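Betreff: Re: [amadi-fw] Höhendrift nach Update

Am 20. August 2026 schrieb Musa Edet:

> Meine Amadi 2 zeigt seit dem letzten Update nachts einen Anstieg von 13 m, obwohl die Uhr auf dem Nachttisch liegt. Vorher war das nicht so. Kann man die alte Filterkonstante wieder einstellen?

Hallo Musa,

die Konstante ist nicht mehr einstellbar. Der Filter läuft jetzt im Sensor selbst, die Firmware liest nur noch den geglätteten Wert. Der Sprung auf 13 m lässt sich damit allein nicht erklären. Bei fallendem Luftdruck zeigt jede barometrische Uhr steigende Höhe an, 8 m entsprechen nahe Meereshöhe grob 1 hPa. Bitte also zuerst den Druckverlauf der Nacht mit einer Wetterstation in deiner Nähe vergleichen.

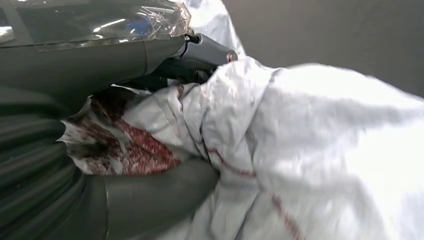

Zweiter Punkt ist die Druckausgleichsöffnung an der linken Gehäuseseite. Wenn sie teilweise verdeckt ist, folgt der Sensor dem Außendruck nur verzögert, und die Kurve sieht aus wie Drift. Klarsichtfolie genügt dafür: Wo sie Falten wirft wie auf dem dunkelgrauen Gehäuse im Bild, bleiben Kanäle offen, wo sie glatt anliegt, kann sie dicht schließen. Schutzfolien und Silikonhüllen vor der Messung also abnehmen.

Zum Protokollieren:

1. Automatische Kalibrierung ausschalten.
2. `log baro 1000` setzen (Intervall in ms).
3. Uhr zwei Stunden liegen lassen, danach exportieren.

Das Werkzeug von Stesen liest das Exportformat, schreibt aber Zeitstempel in UTC.

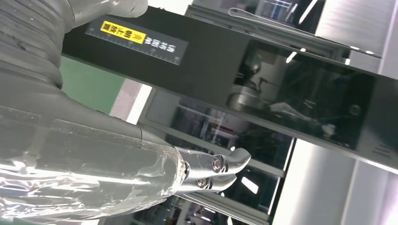

Princess Soriano hält die Öffnung für nebensächlich. Sie sieht den gleichen Versatz an einem Gerät ohne Hülle und vermutet die Temperaturkompensation, weil der Fehler bei ihr immer mit dem Ladevorgang beginnt.

Lag die Uhr in der Nacht am Ladekabel? Falls ja, bitte eine zweite Messung ohne Kabel machen und beide Dateien an den Eintrag »Trovcombe« im Tracker hängen. Die Rohwerte der Temperatur stehen in Spalte 8.

Gruß
Gavuvwood Firmware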